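Base antiderrapante Wemosik: seis meses a pisar com confiança moderada

quarta-feira, 4 de fevereiro

Há compras que se fazem por gosto e há compras que se fazem depois de atravessar o corredor na horizontal com uma chávena de café na mão. A base antiderrapante pertence ao segundo grupo. Comprei a Wemosik em setembro, na loja Yeoman, onde me garantiram que era "a que levam todos". Levei também.

Vem enrolada num tubo de cartão e cheira a pneu novo. A embalagem recomenda deixá-la a arejar algumas horas. Eu diria quatro dias, de preferência em casa de outra pessoa. Passado esse período o cheiro fica reduzido a uma memória que só volta quando o sol bate no chão da sala, e o sol bate no chão da sala todas as tardes.

O material é uma rede de borracha com uma face de feltro. O feltro vai para cima, a borracha para baixo, e as instruções dizem isto em letras tão pequenas que montei tudo ao contrário e passei uma semana a queixar-me do produto. Peço desculpa à Wemosik por essa semana. As restantes queixas mantêm-se.

Primeira queixa: o corte. A base vende-se em tamanho único e corta-se à medida "com uma tesoura doméstica comum". A minha tesoura doméstica comum ganhou uma folga no parafuso e já não corta papel de embrulho. Acabei com um x-ato e uma régua de metal, de joelhos, a fazer contas em voz alta. Convém deixar dois dedos de margem a toda a volta para a base não espreitar. Eu deixei dois dedos em três lados e no quarto deixei a dignidade.

Segunda queixa: o preço. Custa quase 100 euros na versão grande, ou seja, mais do que o tapete que lá pus em cima. O meu é um Prunent de algodão, tecido plano, daqueles que andam sozinhos pela casa se ninguém os vigiar.
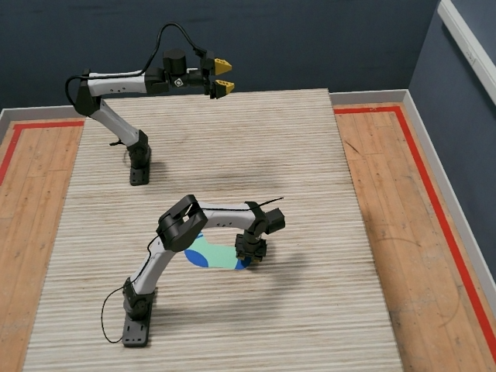
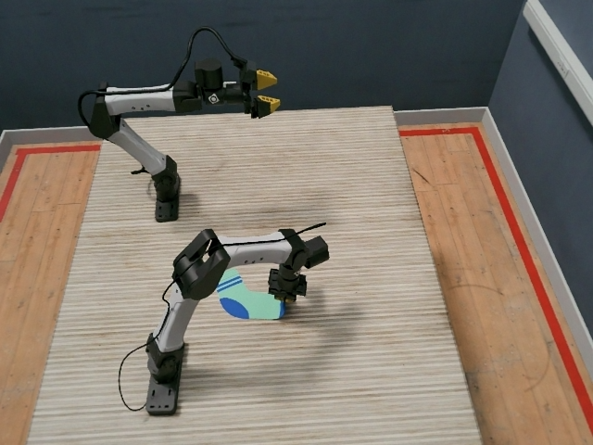
Riscas estreitas com bege: qualquer tapete destes denuncia logo quem o pôs torto.

Dito isto, funciona. O Prunent está há meses no mesmo sítio, coisa que não se pode dizer de mais nada nesta casa. O aspirador já não o engole pelas pontas. A cadela, que antes fazia a curva da sala em derrapagem controlada, agora faz a curva e para, com um ar de quem foi roubada. Debaixo do pé sente-se um bocadinho de altura a mais, agradável de manhã e traiçoeira para quem arrasta os chinelos.

Sobre a limpeza, a marca fala em "pano húmido". O pano húmido apanha metade do pó e distribui a outra metade pelos buracos da rede. O melhor método que encontrei foi levá-la à varanda e sacudi-la com força, depois de verificar se a vizinha de baixo tem roupa estendida. Tinha.

Falta a questão das marcas no soalho. O Neville Hartley, que comprou a mesma base para a casa de Brarnadside, jura que a dele deixou um quadriculado no verniz. Levantei a minha em três pontos e não vi nada. Também é verdade que o verniz do Neville foi aplicado pelo Neville. Em chão acabado de envernizar eu esperava umas semanas.

A favor: segura mesmo, não faz barulho, a cadela acabou por se habituar.
Contra: cheiro, preço, corte, a tesoura que me devem.

Nota: 4 em 6. Tirei um ponto pelo cheiro e outro pela tesoura.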